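The Long Life of the Kitchen Table | Wavham Housing Trust Magazine

When the Trust opened its furniture store at Lotholm, the expectation was that beds and cookers would be in greatest demand. Both are still requested every week. The item most often asked for by new tenants, however, is a table.

Over the past year the store has placed 86 tables in homes across the Wavham area. Most came from house clearances, a smaller number from schools and offices, and a handful from families who had bought something larger and did not wish to see the old one broken up. Each is inspected, cleaned and, where necessary, repaired before it leaves the building.

Delyth Mostyn has managed the store since it moved from its first premises on Cormier Street. She believes that the table is often the last piece of furniture a household buys and the one it misses most. "People will manage with a tray on their knees for months," she says. "Then a child starts bringing homework back, or a parent comes to stay, and they need somewhere to sit together."

The Trust's own visits support this view. Tenancy officers report that forms are filled in, bills opened and meals eaten on beds, window sills and the tops of washing machines. A tenant at Wanine Court kept an ironing board standing in the kitchen for most of a winter and served every meal from it. She now has a drop-leaf table with two chairs that do not match, and she has asked that they never be exchanged for a pair that does.

Size remains the chief difficulty. Many donated tables were made for dining rooms, and few of the Trust's flats have one. A top of 200 centimetres will not pass through the hallway of the older blocks, let alone leave space for a cooker door to open. The store therefore gives preference to folding and extending designs, and to tables with legs that unbolt. Tenants are advised to measure the kitchen and also the stairs, the front door and any tight corner between them.

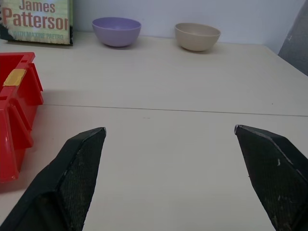 Height is less often considered. The standard for a dining table is close to 72 centimetres, which suits most adults on an ordinary chair. Older tables vary a good deal, and a wheelchair user may require more clearance beneath the top than the usual rail allows. Where a tenant has a particular need, the store will raise a table on blocks or trim the legs, and it asks for a week's notice to do so.

Repairs are carried out in the workshop behind the main hall. Vivek Saxena, a retired joiner who attends three mornings a week, takes the view that a mark is no reason to reject a sound piece of timber. Scorch rings and ink are left alone unless the tenant requests otherwise. Loose joints are another matter. A table that rocks will be taken apart, its old glue scraped out and its frame clamped overnight.

"I would sooner send one out with a burn on it than with a bad leg," he says. "You can put a cloth over a burn."

The service is not without cost. Collection, storage and materials must all be paid for, and the van is now in its second decade. Last spring the Trust received a grant of £400 towards clamps and sanding equipment, and a further appeal will open in March. Tenants pay nothing for a first table. A small charge applies to replacements, and it may be waived where there has been a flood, a fire or a change in the size of the household.

Donations are welcome throughout the year. Tables should be dry, free of woodworm and complete with all fixings, which may be taped to the underside in a bag. Glass tops cannot be accepted. Donors who live outside the Wavham area are asked to telephone before travelling, as space at Lotholm is limited and the hall is closed on Sunday.

Tenants who wish to be considered for a table should speak to their tenancy officer. The present waiting time is three weeks for a folding table and rather longer for one that seats six.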